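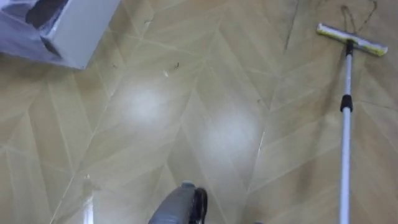
From: Renu Srivastava
To: service-robots list
Date: November 6, 2022
Subject: Re: Candero floor kit – worth the trial?

Girish Lodhi wrote:
> We have a quote from Tiwari for the Candero kit, 12 weeks on trial.
> Has anyone had it on a real bedroom floor with an ordinary mop?
> The Cindent demo was all bare hallway.

Girish,

We are two weeks into the same trial. The kit uses a mop from any store, and I count that in its favor. Setup took Harsh one afternoon. The arm needs a handle with a fairly even thickness – the collar on a telescoping pole can get in the way of the grip, so set the pole length before you start.

Dirty streaks are what I would test first. Ask Tiwari to run it on a patterned floor, between furniture, with the room lights on. Glare matters more than the data sheet lets on.

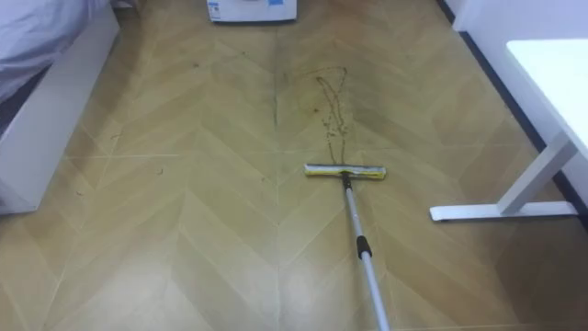
Mop head and dirty streak, between the bed and the desk.

Support has been fair. I sent 42 log files and got a reply the next day, from Boglárka Antal. She said the new grip settings are due in March. I would ask for that date in writing before you sign.

The spare finger pads are extra and the quote we got did not list them. Check yours.

Renu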